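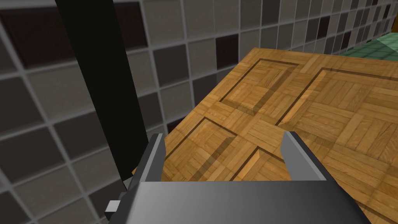 A view from the simulator: open gripper over the parquet tabletop, nothing held yet.

Questions from the floor: the table-clearing arms at Ollorlow

We at Ditero have been putting these questions and answers together since November, mostly from the slips in the box by the time clock and from things people asked over lunch. Thank you for every one of them, even the grumpy ones! If yours is missing, please keep after us.

Will I lose my job or my hours?
No. Nobody's position ends with this project, and contracted hours stay as they are. What does change is the mix of work. The two arms take over the lifting and stacking at the end of the line, and the people who did that work move to inspection, finishing and repairs — jobs we have been behind on for longer than we like to admit.

Why are we practicing on a computer first?
A mistake in the simulator costs us a restart, and a mistake on the floor costs a good tabletop, or worse. Each new task is run 1000 times in simulation before we try it on a real arm. Those of you with an eye for wood have already been a huge help in telling us where you would and wouldn't want a gripper to touch a surface.

Do I need to know how to program?
Not at all. The Greenberg course takes two afternoons and you will be paid your normal rate for it. You'll learn to start and stop an arm, move it by hand, and write up what went wrong in plain words. So far 47 of our 74 colleagues have signed up, and there is room for everyone else (the coffee is better over there too).

Who decides when the arm stops?
You do. Anyone standing near it may stop it, for any reason, and won't be asked to justify it to a supervisor. Starting it again takes the trained operator on that shift.

Will the arms be used to measure how fast I work?
No. The logs record what the arm did and when it stopped. They are kept apart from time sheets, and you can ask to read them whenever you like.

I've done this job by hand for years. What if I don't want to change?
Come and talk to us, please. Some of the hand work is staying, especially the odd sizes and the customer returns, and we would much rather find a place that suits you than push you into one that doesn't.

When does Flustolstead get theirs?
After Ollorlow has run for a full season. We'd like to hear what you think of it first.

Where do I send more questions?
Drop a slip in the box, or stop by the training room on Monday after the early shift.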